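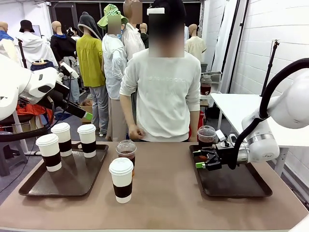 Takeaway cup surcharge to start in Prullura

July 22, 2024

Cafes in Prullura will have to list a separate charge for disposable cups under a bylaw passed by council last night. The charge applies to hot and cold drinks sold to go, including iced tea and iced coffee in clear plastic cups with domed lids.

The vote came after two hours of debate and was closer than expected. Council had put the idea off in April, when several shop owners asked for more time to use up the cups they had already ordered.

Under the bylaw, each business can set its own price for a cup, but the amount has to appear on the menu board and on the receipt. Lids and cardboard sleeves are covered by the same charge and can't be billed as extras. Customers who bring their own cup pay nothing on top of the drink.

The money stays with the business. Council staff looked at collecting it as a levy and decided the paperwork would cost more than it brought in.

Javiera Montecinos, who owns the Khan Street coffee bar, spoke against the first draft but supported the version that passed.

"The first one had us filling out a form every month," she said. "I can live with a line on the receipt. What I still want to know is who does the washing if people start asking for mugs, as I have one sink."
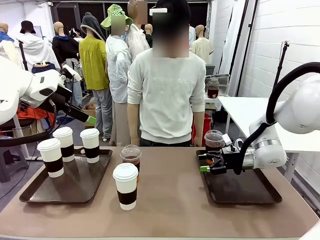 She told council her regulars often pick up drinks for a whole office, and that orders of four or five cups are the hardest to move to reusables. People will carry one mug from home, she said, but they won't carry their co-workers' mugs as well.

A written survey drew 131 replies, most of them from residents of the town centre. Litter near the river path was the most common complaint. A smaller group said the charge would fall hardest on seniors and on people who can't easily carry a cup with them.

Council answered that with an exemption. Drinks served at care homes, the hospital and community meals are left out of the bylaw — as are drinks handed out free at public events.

The neighbouring town of Zisunau brought in a similar rule last year. Its council hasn't published any results, and two Prullura councillors said they would have liked to see some before voting.
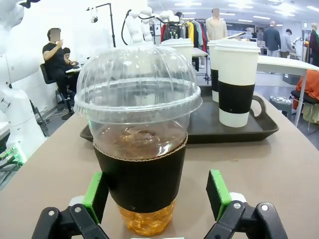 Cup library planned for Deken Square

Council also approved $3000 for a cup-lending shelf at the Deken Square library branch. Residents will be able to borrow a reusable cup with their library card and return it at any branch. Opening hours for the shelf will be the same as the library's.

Businesses with questions about signs or receipts can call the bylaw office at extension 3421.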